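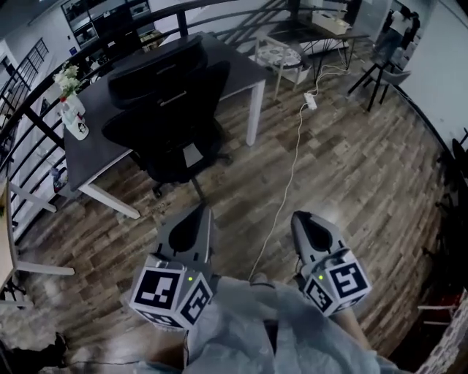 Visit to the Jesance demonstration floor, July 24, 2021

Members of the Plundach automation group were received at Jesance for a morning of demonstrations. The visit was shortened by a fault, which our hosts discussed openly.

During the third session, one of a pair of hand-held grippers stopped reporting its position. The Wullo recording software gave no warning and continued to store data for 76 seconds. When the session was replayed on the robot arm, the arm moved sideways at full speed and struck the guard. An operator pressed the stop button. There were no injuries – visitors were standing behind the marked line, 3 meters away.

Staff withdrew the recording and began a check of over 300 earlier sessions. Angelovski, the supplier of the arm, was informed the same day.

Jesance has since limited replay of new recordings to 10 percent of normal speed until each has been reviewed. Our group asked that the software also halt when a position signal is lost. A reply is expected in August, and a second visit will be arranged after that.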